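Workshop notes > Furniture > Finishes

Refinishing the Kindon table, part 2: reading the grain

The top is pale, and pale wood makes grain direction harder to judge than people expect. 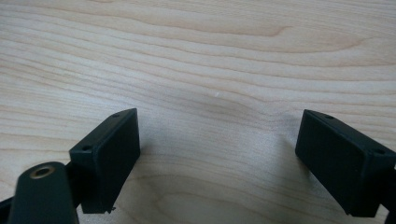 I sand with the grain, but on this top "with the grain" changes from place to place. Most of the lines run lengthwise with a slight wave. Near the middle they bunch into an oval cathedral figure, and farther over they swing through a broad arc. A straight stroke crosses the fibers at both spots, so I drop to light pressure there and finish by hand.

Schedule so far: 120 grit, vacuum, 180 grit, vacuum, damp cloth, 17 hours to dry, then 220 by hand. The first coat was Erkach matte hardwax oil, thinned 7 percent and wiped off after 27 minutes. The label allows longer. In August, with the shop warm, I would not use the extra time.

White specks get a fingernail test before the second coat. If one lifts, it was dust. If it stays, I leave it alone.

Part 3 will cover the edges and the underside, which still has the old varnish.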